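Sunday, late

Back from the lab an hour ago and my feet hurt, so this goes down in whatever order it comes.

The project is due in May and we are still on the pen task. On paper it is the simple one. The left arm picks up a marker, the marker goes into something that holds markers, done. The right arm does the wipe, which means taking a tissue off the plate and going over the tabletop. We signed up for both tasks in the first week of the course because they looked easier than the folding one. The folding team finished before the break.

I got in at ten and nobody had shut the workstation down, so the fans had been going all night. The log from the last session was still open. It had stopped at 381 on the demonstration count. The handout asks for 1,000 across the two tasks, and I had told the group we were past 400. We aren't. I had been counting the ones we threw out for bad gripper timing. I sent a message to the others before I took my coat off so that I wouldn't put it off.

The first hour went to Clurkel, our scheduler. It decides which arm gets to move when both want the same part of the table. Last week it made the right arm wait for the left even when they were nowhere near each other, and every run took twice as long as it should. I had changed the clearance value at home and was pleased with myself. Today the right arm didn't wait at all. It came in while the left was still working and I hit the stop. No contact, but it was close enough that I didn't want to guess at another value. I put the old number back and wrote the new one on the whiteboard with a line through it.

Then calibration. The left wrist camera was off again, a small amount, always in the same direction. I took the mount screws down a quarter turn at a time and redid the checkerboard. That took until lunch. I ate a cheese sandwich in the hallway and read the Brollar rules again. Brollar is the end of year showcase, and the rules say each team gets 3 attempts in front of the judges and the best one counts. They also say no one may touch the table between attempts except to reset the objects. I had missed that second part before. We usually nudge the plate back by hand without thinking. It does count as an object, so it is probably fine, but I want to ask.

In the afternoon I ran the pen task in short blocks. Robichaud, the planner we inherited from last year's class, does well when the marker is lying flat and out in the open. It does badly when the arm's own forearm hides the marker from the head view. It either forgets where the marker was or picks a spot slightly to the left. I tried giving it the last known position for a few seconds after it loses sight. Better. Out of 44 runs with that change, I marked 31 as good. I was strict. If the cap end went in crooked and leaned on the rim, I marked it bad, even though the rules don't say anything about leaning.

I also went back and forth between the clear holder and the cup. The wrist cameras hate the clear one. The depth reading goes straight through the side and gives us the tabletop behind it, so the gripper wants to go lower than it should. With the cup there is at least an edge to find.

Table today:

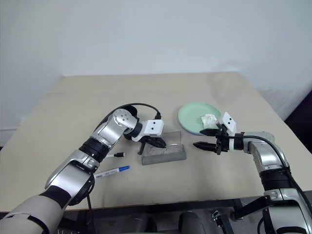
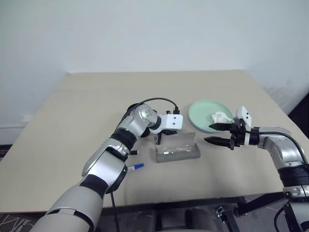
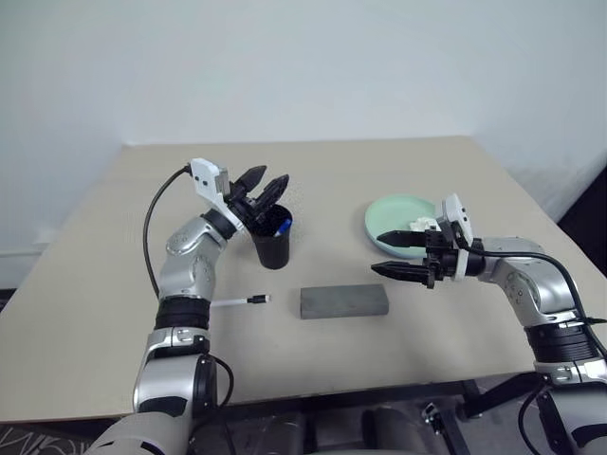 The container is what I have to settle this week. We can bring our own to Brollar as long as it stands up by itself, and I have been going around in circles about which one to train on. The argument for the clear one is that it is wider, and a marker can go in at almost any angle. The argument for the black cup is everything else. It has a dark wall against a light tabletop, and when there is a marker inside with a bright blue end showing near the rim, the detector has two things to lock onto. I think we should go with the cup and stop discussing it. The runs we already have with the clear holder would still count for the course total, if not for much else. I'll put it to the group and see who objects.

The tissue is a separate problem. It has to be crumpled or the fingers can't get hold of it, and however I drop it on the plate it comes out a different shape. Voleo, the data tool, has a field for object pose, and there is no sensible pose for a tissue. I have been leaving the field blank. The checker accepts blanks today, but the handout says a later version might not. I should write to the course staff about it at the same time as the question about nudging the plate.

Things I did not get to: the second half of the report outline, relabeling the cables, the battery in the remote stop. The stop still worked every time I pressed it, but the light on it is weak. I set a reminder for the battery.

I shut everything down before leaving. Arms parked, power off at the strip, the log saved in two places. Walked home the long way to get some air. My right shoulder is sore from holding the leader arm, the same spot as last week, and I think the stool is too low. Try the one from the soldering bench next time.

For the next session:
Ask about the plate rule and the blank field.
Count the log again, good runs only.
Leave Clurkel alone until someone else is in the room.
Start the cup runs before lunch, calibration or no calibration.

Dinner was toast. Going to bed.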